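last touched October 8, 2021. Column names changed again, see bottom

# pinier-bottles

List of every bottle, tub and can in the cleaning and utility cupboards at the Rirkstead building, plus what's in them, where they live and what shape they are. Started as a shelf list, got bigger. One CSV, one small lookup file, a folder of pictures, these notes.

534 rows. One row = one container, not one product. So four of the same floor cleaner is four rows with the same `product_ref`.

## What's in the folder

```
bottles.csv main table
shelves.csv shelf codes to plain words
pictures/ jpgs, not all rows have one
old/ first version, don't use
README.md this
```

`old/` is only still there as some of the shelf codes were changed and the paper labels on the Arruda side haven't been redone. If a code on a shelf doesn't match `shelves.csv`, look in `old/shelves_v1.csv`. Will go once the shelves are relabelled, hopefully November.

## What it's for

- finding a thing without opening every cupboard
- seeing what we've got too much of (glass cleaner)
- practising sorting: clear / cloudy / solid colour, full / part / empty, label / no label
- putting stuff back where it came from

Not a safety register. Don't use it to decide what can be stored next to what. The safety sheets are in the red folder and they win over anything written here. `contents_guess` is called that on purpose.

## Places

Three stores:

| code | where | notes |
|---|---|---|
| RK | Rirkstead, ground floor cupboard | the big one, double doors |
| AR | Arruda room, back wall | open shelves, gets untidy quickly |
| TR | Trustow crate | moves about, check the lid |

The Trustow crate counts as one shelf (`TR-01`). Yes it's two layers. No, not splitting it.

40 shelf codes altogether. RK has most of them. Shelves go top to bottom, left bay first. AR-07 is a windowsill.

## Columns

| column | meaning | filled in? |
|---|---|---|
| `row_id` | number, never reused | always |
| `shelf` | shelf code | always |
| `product_ref` | our own short name | mostly |
| `body_colour` | colour of the plastic, not the liquid | always |
| `see_through` | clear / cloudy / solid | always |
| `liquid_colour` | only where it can be told through the side | patchy |
| `neck` | narrow / wide / stepped / trigger | mostly |
| `cap` | screw / flip / pump / trigger / missing | mostly |
| `label_place` | front / wrap / shoulder / none | always |
| `label_state` | fine / peeling / faded / gone | always |
| `base_shape` | round / oval / square / other | see below |
| `base_marks` | plain / ribs / cross / ring / text | see below |
| `fill` | full / part / empty / dont_know | always |
| `size_ml` | off the label, blank if no label | patchy |
| `contents_guess` | plain words | patchy |
| `keep` | y / n / ask | not started on AR |

Blank means not looked at. `dont_know` means looked at and couldn't tell. Please keep those apart, it took ages to untangle the first time.

`body_colour` v `liquid_colour` is the one people get wrong. Clear bottle with blue stuff in = body `clear`, liquid `blue`. Green bottle with green stuff in = green both times. Cloudy white with anything in = body `white`, and only put a liquid colour if you'd bet money on it.

## Shapes and bases

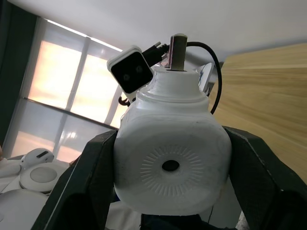
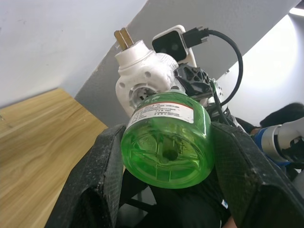
Base columns came in late and are the reason version two exists. Bottles get laid on their sides in the crate and at the back of AR, so half the time the bottom is the first bit you meet and the label is facing the wall. A clear base tells you a fair amount. The green bottle is a good one for it: base towards you, ribs and a cross-shaped pattern showing through, bright green liquid, label up around the shoulder with a thin red band along its top edge. Without reading a word of the print that gives you `body_colour` green, `see_through` clear, `liquid_colour` green, `base_shape` round, `base_marks` ribs and cross, `label_place` shoulder. Enough to narrow it to a couple of product refs on most shelves.

More than one base mark is fine, separate with a semicolon, no space: `ribs;cross`. Order doesn't matter but alphabetical would be nice. Nobody has stuck to that, including me.

Things that trip people up on bases:

- Ribs round the outside edge and ribs across the middle are both `ribs`. Might split later.
- A ring is a raised line all the way round. The mould seam is not a ring.
- Text on the base only counts if it's moulded in. Pen doesn't count, put pen in `notes`.
- Solid-coloured plastic: tilt it towards the light, marks show up better from the side.
- Recycling triangle = `text`.

`label_place` shoulder is meant for labels up round the top part where the bottle narrows. Wrap is for round the main body. If it does both, `wrap`.

## How it was done

Took everything out a shelf at a time onto the long table, wrote down, wiped, put back. Wiping first would've been quicker as several labels needed reading twice. Anything sticky went in the sink.

Order that worked best:

1. clear the table, put newspaper down
2. one shelf only, front row first
3. stand the lot up with labels facing you
4. write the rows
5. lay down the ones with clear bases and do the base columns
6. wipe the shelf
7. back in, tall at the rear, short at front
8. tick the shelf on the sheet

Allow 60 minutes for a full RK shelf if it's not been done before. Small ones far less. Don't start a second shelf if the first isn't back in. We did that once, and rows 212 onwards in the old file are the result.

`fill` was done by eye where the plastic lets you see in, by lifting where it doesn't. Lifting is not very good. Treat `part` on any solid bottle with a pinch of salt.

`size_ml` is copied straight off the label. If the label says litres it's been turned into ml. Trigger sprays that have been refilled keep the size on the bottle, whatever's in there now.

## Pictures

300 rows have a picture. File name is the row number with zeros in front. Rest don't, mainly TR and the lower AR shelves. Light in RK is poor and colours come out yellower than they are, so go by the column and not the jpg if they disagree on white / cream.

Small print on labels is often not readable. Don't type in label wording from a picture unless you can read every letter of it. Go and find the bottle.

## Known problems

- `neck` = `stepped` was used for anything with a ridge to begin with. Should only be for necks that go in by stages. RK upper shelves still wrong.
- AR-03 was done in a rush. Caps unreliable.
- Two rows for the same bottle where things were moved between RK and TR halfway through. Found some, there'll be more.
- `cloudy` / `clear` depends who wrote it. Rule is: can you see a finger through an empty one? Clear. Can you only see that there is a finger? Cloudy.
- Green and teal. Sorry.
- `contents_guess` has "soap" for hand soap, washing-up liquid and something for floors.
- Pump tops were pulled off and stored seperately in the first week, so `cap` says missing on several that do have one. They're in the biscuit tin on RK-02.
- A few commas inside notes weren't quoted. Most spreadsheets cope. Some scripts won't.

## Counting up

Don't count rows and call it a stock level. Empties are in there too. Filter `fill` first:

```
fill = full or part
keep != n
```

Then group by `product_ref`. Rows with no `product_ref` need a human to go and look, there isn't a clever way round it.

## Adding rows

Next free `row_id`, never fill in gaps. Gaps are bottles that have been thrown out and their numbers stay dead. If something's been moved, change `shelf` on the existing row, don't add one.

If you decant into another bottle: old row to `empty`, new row gets the new container's shape and colour, and write the name on the bottle. In marker. On the body, not the cap, caps wander.

Lower case for everything except shelf codes. British spelling in the column names, so `body_colour`, and anything reading the file needs to match.

## Throwing out

`keep` = `n` means it's been agreed. `ask` means it hasn't. Nothing goes down the sink on the strength of this file. Empties get rinsed only if the label says that's ok, caps off, into the blue bin. No label and not empty: leave it on RK-01 with a sticky note and the row number.

## Changes

- v2.1: `colour` is now `body_colour`, `lable_state` finally fixed to `label_state`. Anything pointing at the old names will break
- v2.0: base columns, `label_place`, new shelf codes
- v1.2: AR added
- v1.1: Trustow crate added
- v1.0: RK only

## Still to do

- `keep` on all of AR
- relabel shelves
- go round the pump tops again
- check TR against what's physicaly in the crate
- split `ribs` maybe
- one name for soap

Use it for what you like inside the project. If you pass it on, pass this file on with it, the CSV doesn't make much sense alone.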